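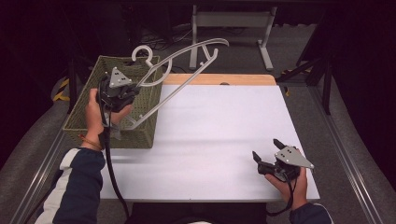
White plastic hanger and the green woven basket on the white table

Do baskets really work for storing spare hangers?

Posted by pravel_attic in Closets & Laundry

Every organizing article I read says to put your empty hangers in a basket. I have tried it. What I get is one big knot. I pull out one hanger and four others come with it, and the hooks catch on the weave and pull at it. Mine is a rectangular basket, olive green, and the hangers are ordinary white plastic ones. They are too wide to lie flat, so they end up leaning over the side whichever way I turn them.

I have almost 80 spare hangers after clearing two closets in June. I'm not buying a "hanger organizer" unless somebody can tell me it does more than the basket does. I looked at the Stindo stacker, and the reviews all sound like they were written by the same person. Is there a way of loading a basket that stops the tangling, or is this just something that looks good in a catalog?

kandasamy_lane
Hooks all one way. Stand the basket on a table, put the first hanger in with the hook up and pointing left, then slide the next one in right behind it, same direction. Keep going until the row is snug but you can still get a finger between them. They only knot up when you drop them in from above, any which way. I do about 20 to a basket and it stays that way as long as I'm the one putting them back.

As for the weave, line the inside with a pillowcase or a piece of cardboard. I've had a liner in mine for years and the hooks don't catch anymore. Cardboard is better on the short ends.

You will still have a bit sticking out over the top. Mine sits on a shelf so it doesn't bother me. If yours has to go under something, measure first.

drirnov22
Just get rid of them lol. Who needs 80

old_linen_shelf
I'd question the number too, though the answer above is a bit short. When I emptied my mother's house there were 160 hangers and I kept every one for a year "in case." I used 8. Count how many you reached for since June before you spend an evening lining baskets.

For the ones you keep, I don't think a basket is the right thing at all. Leave them on the rod, pushed to one end -- they take up less room there than you'd think and they can't tangle. The basket is fine for carrying a batch from the closet to the ironing board. I've never seen one stay neat as storage, lined or not, but I'll admit I've never tried the cardboard.

I did buy a stacker (not the Stindo, a cheaper one). It held the wire hangers well. The plastic ones with the thick arms slid off, and it's in the garage now.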